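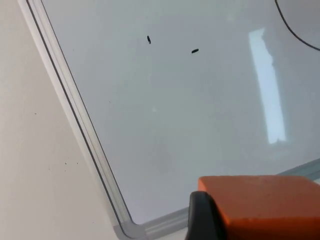 Who decides when a wiping or placing task counts as done, the operator or the written rule?
The written rule should decide, and it should be on paper before the first run. If the operator gets to call it, two people will score the same board differently.

Home Forums Rules & Good Practice New Posts Log In

zestero_fan
I pulled 171 runs from our Dosance sheet and the notes are all over the place. Some folks write "clean enough", some write "fail – marks left". I'd like one rule we all use. Mine would be no ink left anywhere on the board, period.

chaewonw
I don't love "period". Old specks that were there before the run shouldn't count against the arm. I'd score only the shape you drew for that run and log everything else as background.

zestero_fan
But then who says what's old? You need a before shot for every run, and we've got over 2,661 of these to get through!

yoonhee_oh
So take the before shot. We do it at Sepúlveda and it's two extra clicks (I timed myself once, I was that annoyed about it). Same fixed view, arm clear of the board, then start. Here's the kind of board I mean:
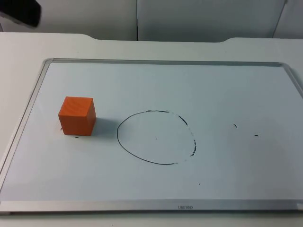
Orange cube, marker circle with gaps in it, stray marks nearby.

chaewonw
Right, and I'd call that circle partly erased. Your "no ink" rule can't tell it apart from a board with one dot on it.

zestero_fan
Okay, fair. I still want a hard fail for anything left inside the circle though.

yoonhee_oh
Inside, sure. I'd keep partial as its own score – Chae-won and I have argued this since August and I'm not budging. I'll post our Sonex checklist once I've fixed the typos.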